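FOR IMMEDIATE RELEASE
2018-02-17

Clesum Opens the Doors of Its Blackburn Lab and Lets the Public Watch a Robot Deal With the Laundry

Visitors asked hard questions, stayed longer than planned and ate all the pretzels

BLACKBURN – Clesum, which develops software for robots that handle household goods, held its first open day at the Blackburn lab this month. The company had prepared for a polite trickle of engineers. It got 354 people, many of them under four feet tall, and had to send out twice for coffee.

The open day ran from ten until four. Guests came through in groups, with a fresh demonstration starting every half hour, and were free to hang around afterward. A good number did. One retired dry cleaner watched three sessions in a row and left a page of notes on folding, which the team has pinned up by the door and is taking seriously.

The main attraction was Bitaner, Clesum's program for sorting and moving the things people keep in baskets, bins and tubs. Anyone hoping for a robot that walks, talks or takes over was gently steered to the snack table. Bitaner's job is to work out which item is which, pick it up and put it in the right container. It does this at a pace that the company describes as "considered" and that one nine-year-old guest described as "like my brother."

"People see a robot in a movie and it's catching bullets," said Anjana Karunaratne, who leads the manipulation team at Clesum. "Then they come here and watch it think very hard about a piece of cloth. I was worried they'd be let down. They cheered when it let go of the thing over the correct basket. I have worked in this field a long time and I can count the cheers."

Cloth is the part that keeps Karunaratne's team at work late. A plastic tub has the same shape from one minute to the next. Fabric folds over itself, hides its own corners and hangs differently every time it is lifted, and straps make all of that worse. A basket full of holes is a headache too: the vision software can see straight through it and has to be persuaded that there is still a wall there.
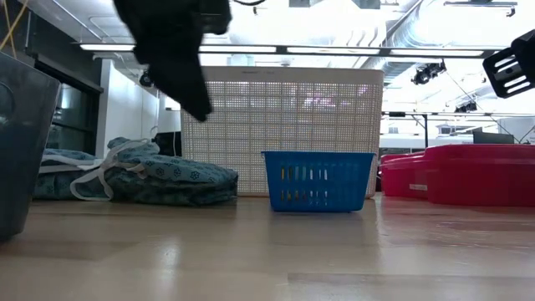 Clesum Blackburn | Household Manipulation Team

The containers used in the demonstrations are the kind sold in any housewares aisle. That is company policy. The team's first set of test objects, custom made and painted in flat, sensible colors, was retired in January after the software got very good at handling objects that no household owns. Their replacements are shiny, full of slots and prone to throwing reflections on the tabletop, and the success figures fell the week they arrived. Karunaratne calls this progress. The finance office has asked for a different word.

Since the change, the team has logged 2000 practice runs with the new objects. Of those, 870 involved fabric of some kind. Results will be presented to Clesum's partners in the spring, with the failures included, as several of them are more interesting than the successes and one has been set to music by an intern.

Guests at the open day also got a turn themselves. At a second station, visitors could steer a gripper by hand and try to move a dish towel from one basket to another. Adults tended to explain their strategy first and then drop the towel. Children skipped the explanation. The best time of the day went to a seventh grader, who was offered a Clesum mug and asked whether there was a job instead. She has been told to write back in a few years.

The afternoon ended with a question session, planned for 20 minutes and closed after an hour so that the building could be locked. Popular topics included whether the robot gets bored (no), whether it can find the other sock (the team is not making promises) and when it will be on sale. Bitaner is a research program and there is no product date. Karunaratne said so 4 times and expects to say it again.

The open day was supported by Cusano, which supplies the lab's work tables and lent the folding chairs. All of the chairs have been returned. Cusano is asked to get in touch about the one that was not theirs.

A second open day is being planned. Schools and community groups that would like to be told the date may write to the Blackburn office, giving the size of the group and the age of its youngest member. Groups will be kept a little smaller next time, and there will be more pretzels.

About Clesum
Clesum develops perception and control software for robots that work with everyday household objects. Its Household Manipulation Team is based in Blackburn.

Media contact
Press Office, Clesum, Blackburn
Interviews with Anjana Karunaratne can be arranged on request. Mornings are best. Please do not bring laundry.

###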